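Home Products Grippers Demo days Service Contact

Search products or part no.

Bonsu hand-held gripper - demonstration visits

Posted Apr 4, 2021 by Aaliyah Sutherland
Shares 9 | Comments 2

The Bonsu is a two-finger gripper that a person holds and works by hand. It carries its own camera, and the recordings are used to teach a robot arm fitted with the same fingers. We sell it as a single unit or as a matched pair, and we offer a demonstration visit to any customer who would like to try one before ordering.

A visit takes half a day. Our demonstrator brings the gripper, a spare set of fingers and a laptop, and works at whatever table you have. We don't ask for a test bench or special lighting. Most of the offices and workshops we go to have things lying about on the desks, and that is fine. The software that comes with the gripper is meant to be used in ordinary rooms, so it makes sense to see it in one.

The first part of the visit is simple picking. One person holds the gripper, brings the fingers in on either side of an object, closes them and lifts. We usually begin with a bottle. It stands up by itself, it is easy to line up with, and everybody already knows how firmly a bottle needs to be held. 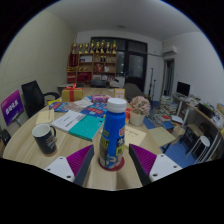 New users nearly always come in too fast. The advice we give is to slow down over the last part of the approach and keep the wrist level, then let both fingers arrive together. If one finger touches first the object gets pushed along the table, and the recording is less useful for training. After ten minutes or so most people have stopped doing it.

The fingers

The ribbed inner surface is the part that does the gripping. It is soft enough to follow a curved side and the ribs help it keep hold of smooth plastic. The fingers are fixed to white mounting plates with screws, and can be changed with the key supplied in the case. Please don't overtighten them - the screws go into the plate directly and the thread will strip.

Spare fingers are sold in pairs only. Customers sometimes ask if they can replace just the worn one. We advise against it, as a new finger and an old one will not grip evenly.

The camera

The lens is a wide one and is set behind the fingers, so that both finger tips stay in view together with a good part of the room. The black area round the picture is normal and should be left as it is. The Draltano software expects it, and cropping the files before import will cause them to be rejected.

Each recording is kept as a separate file with a number and the time. At a demonstration we play the files back on the laptop as we go, and people can compare their own attempts. This tends to be the part of the visit with the most questions.

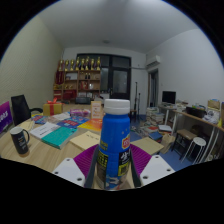 The second part of the visit is given over to your own objects. Have a few ready if you can. Boxes, tubs, mugs and small tools are all suitable. Very thin items such as a single sheet of paper are not, and we would rather not use open containers with liquid in them. Anything wider than the opening given below will have to be picked up by a handle or an edge.

At the end we leave a copy of the recordings with you, along with a price for the set-up we think you need. There is no charge for the visit if you are within our delivery area. Further away we ask for travel costs, agreed beforehand.

Details

Greatest opening between fingers: 68 mm
Recording time on one charge: up to 41 minutes
Storage: 2000 clips
Mounting: white plate, left and right, screw fixed
Software: Draltano, one licence included
Carry case: included
Arm adaptor: Cosa and Esis arms, ordered separately

Ordering

Single units are normally in stock. Matched pairs are set up to order and take longer. The adaptor for the Esis arm has been redrawn and the new version will be ready in July. Orders already placed for the old one will be sent the new one at the same price.

To book a visit, write to Aaliyah Sutherland through the contact page. Please say where you are, how many people would like to try the gripper and which robot arm you use, if you have one. We can take a group of six comfortably. With more than that people end up waiting a long time for their turn, and two shorter sessions work better.

Comments (2)

Does the case hold both units if we order the pair?

Reply from Aaliyah Sutherland: No, each unit has its own case. The chargers go in the lid.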